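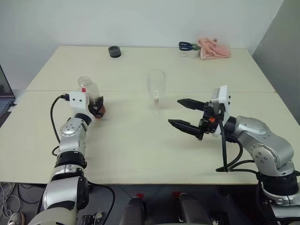

The Barka Sewing Studio rents sewing machines, cutting space and fitting rooms by the session. The answers below apply to all members and day guests.

## Who may book a session?

Any person aged 16 or over may book. First-time guests complete a short machine orientation, which takes 45 minutes and is offered on the hour until 4 p.m.

## Which machines are available?

Members may reserve a standard lockstitch machine, a serger or the Gaillard coverstitch. The coverstitch may be reserved for no more than two sessions per month.

## May I bring my own fabric?

Yes. Fabric should be washed and pressed before arrival. Leather, vinyl and waxed canvas may be sewn only on the Jarnach walking-foot machine, and staff will fit the correct needle.

## Are patterns included?

The Zarelano pattern library holds 3,444 patterns for use on site. Originals may not be cut. Tracing paper is sold at the desk, and members may take their tracings home.

Please check the size range on the envelope before tracing – older patterns often run smaller than current ready-to-wear.

## Can the studio alter a garment for me?

No. Staff may help with pinning and marking, but all sewing is done by the guest.

## How are unfinished projects stored?

Members may leave one labeled bin on the shelves. Bins not claimed within 92 days are emptied, and usable fabric is placed in the remnant drawer.

## What is the cancellation policy?

Sessions canceled by noon on the day before are credited in full. Later cancellations are not credited, though a booking may be passed to another member who has completed the orientation.

## When does the studio close?

The studio closes each March for machine servicing. Memberships are extended by the length of the closure.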